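Subject: Re: [print-color] Kerley swatch drift on small cartons
From: Noreen Mengal
To: print-color list 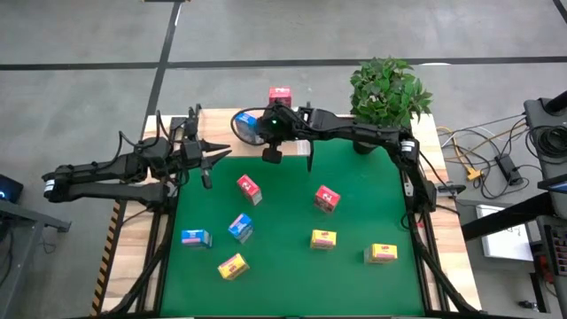 The short answer to Shamim's question is that the drift is mostly an illuminant problem, and the ink is a smaller part of it than the Grornareo report suggests. I reread the report against my own readings from March and the direction of the error is consistent: reds move toward orange, blues lose a little chroma, and yellows barely move at all. What the report leaves out is the surround. Anyone judging small cartons by eye should pay attention to what they are standing on, and a green mat like the one under the red, blue and yellow boxes in the attached photo is a poor choice for that job. A saturated green surround pushes the perceived red up and makes a neutral panel look faintly pink. Use a neutral gray board, matte, larger than the sample by a good margin on every side.

On 11:40, Shamim Paracha wrote:

> We have a reprint of the Clutaten cartons, 3,000 units, and
> the customer says the red panel is "too warm" compared with
> the first run. Our instrument readings put the two runs
> within tolerance. The Kerley swatch book agrees with the
> first run by eye but not with the second. Same board, same
> press, different batch of overprint varnish.
>
> Grornareo looked at five cartons from each run and concluded
> that the pigment load was low. I don't see that in the
> density figures. Has anyone had the varnish do this on its
> own? And is there any point in arguing from the swatch book
> when it has been open on a shelf for a year?
>
> Shamim

Taking these in order.

Density. A density reading through a red-type filter set tells you very little about hue. Two solids can match on density and differ visibly, particularly in warm reds, where the slope of the reflectance curve between the green and orange regions does most of the work. If you still have cartons from both runs, take spectral readings and overlay the curves. A low pigment load raises the floor of the curve. A yellowed varnish pulls down the short end and leaves the long end where it was. The two are easy to tell apart on a plot and nearly impossible to tell apart from density alone.

Varnish. Yes, it can do this without help from the ink. We had it with a water-based gloss from Abbasi, where one batch had been stored too warm before it reached us. The unprinted board under the varnish had a b* shift of a bit over one unit, which nobody would have noticed on white, but the red panel went visibly warm next to a retained sample. Check the unprinted flap first. If the flap has moved by the same amount as the panel, you can leave the press out of the discussion.

Gloss also matters. Most handheld instruments are 45/0 and will exclude most of the specular component, while your customer is tilting the carton under an office ceiling light. If the second batch of varnish is lower in gloss, the panel will look lighter and weaker in most viewing positions even when the 45/0 numbers agree. Measure it at 60 degrees. Our internal floor for this board is 70 gloss units, and below that we get complaints.

Swatch book. I would not argue from it. Printed swatches on coated stock yellow with light and handling, the edges faster than the centers, and the Kerley books have no lamination on the warm pages. Treat it as a communication aid and keep a spectral file as the reference. If the contract names the book, ask for a new copy and measure the page on the day it arrives. Ours disagreed with its own published Lab value on 19 pages, mostly in the oranges and the deep blues — enough that we stopped quoting page numbers on job tickets.

Viewing. Please confirm what light the customer used. D50 in a proper booth and a cool white office tube will rank your two runs differently if the varnish contains an optical brightener, and many of them do. Ask the supplier directly, as the data sheet often omits it. A UV torch over the unprinted flap is a crude check but takes a few seconds.

Tolerance. You say both runs are within it, but you don't say which formula. A limit set in the old 1976 delta E is generous in saturated reds and tight near neutral. Recalculate with the 2000 formula before replying to the customer, and report each run against the target as well as against the other. Two runs can each pass and still sit on opposite sides of the target, and side by side on a shelf that is what people see.

If you can post the spectral data as plain text I will plot it with the Abbasi readings. Please include the backing used (black or white), the measurement mode, and whether the cartons were read flat or after folding. Readings across a folded panel are not much use, as the board bows and the aperture doesn't seat.

Noreen

--
To unsubscribe, send a blank message with "leave" as the subject.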